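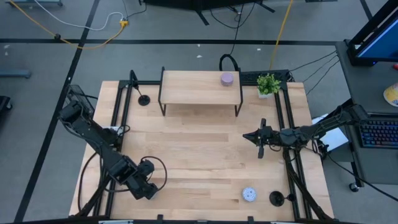
Subject: Re: [puvbridge-home] Butcher-block tops and little risers, worth it?

On Saturday a member wrote:

> Has anyone here bought one of the Plemmont butcher-block tops? I want
> a proper worktable for the back room and I'm tired of painted board.
> The Stillivus catalogue shows theirs with a small raised shelf at the
> back, wood top and thin metal legs, and says it "gives you back a
> third of your surface". They also say one coat of oil a year is
> plenty. I'm tempted by both. Talk me into it or out of it.

Out of the shelf, mostly. I'll come to the top.

I have had a riser of that sort on my own table for two winters and I would like to know which third I was supposed to get back. You gain a ledge the size of a tea tray. You lose the same patch underneath, unless you own a lot of flat things you never need. Mine has one small pot on top and a drift of receipts below. The legs are thin, and on an oiled surface they left four dents by October. Felt pads cured that, but the pads pick up crumbs and now I clean the pads.

A plant in the back corner does more for a plain table, if you ask me, and it costs less. Green leaves and a white pot against pale wood, done. Put a saucer under it. I didn't, and there is a grey ring on mine that has survived sanding, lemon juice and a paste somebody on this list swore by last year.

As for the top: yes, I'd buy one again, with reservations. Plank-style tops look well and they forgive knocks. What I don't believe is the once-a-year oil. I did mine at the start, again after 19 days when it had gone pale and thirsty along one side, and then every couple of months. If you are only going to sort post on it you might get away with less. If you mean to glue, pot up seedlings or put mugs down, you won't.

Watch the sizes too. The one I ordered was listed as 1,415 mm long and it was, but the listing was silent on whether the edges came finished. They didn't. That was an afternoon with a sanding block and a dust sheet. Ask before you pay.

Cheng do a similar top for 46 pounds less. I've only seen it in the shop, where it was under a very kind lamp -- take it to the door and look at the joins in daylight. The one I looked at had filler in two places. It may have been a bad one. I wasn't convinced enough to find out.

So my advice is to buy the top by itself and live with it for a month. If you still find yourself wanting a shelf at the back, stand a couple of offcuts on end with a board across and see what collects there. I have my suspicions.

Could whoever had the leftover hard wax oil please say if it's still going? I'd take half a tin.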